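Subject: Re: [toyswap] Shipping to Ratberg, and the January box

> Has anybody mailed a big lot with Skimico lately? I have 34 puzzles
> to send and the post office wants a fortune. Also, are we still
> doing the January box?

Yes to both! I sent two cartons with Skimico before the holidays and paid 50 dollars for the pair, door to door, and they came through with only one dented corner. Book online in the evening -- the price seems to drop after 9 pm, don't ask me why.
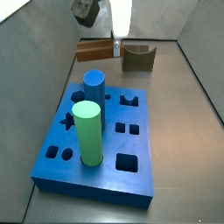
As for the January box, I'm in, and so is most of the Miah group (they're bringing almost 400 pieces this time, mostly wooden trains and stacking stuff). Same rules as last year: wipe things down, tape the lids, and put a list inside with anything that's missing. I opened a marble run last time that had no marbles and no note, and my kids were crushed.

Drop-off is still the side door of the hall in Ratberg, next to the old loading dock. Big things go on the floor, small things go in bins.
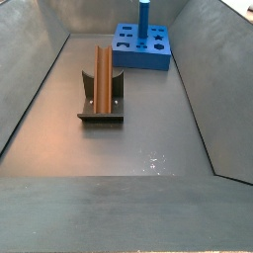
Gray bin, sloped sides

If you want a table to yourself, write me off list before noon -- I've only got a couple left.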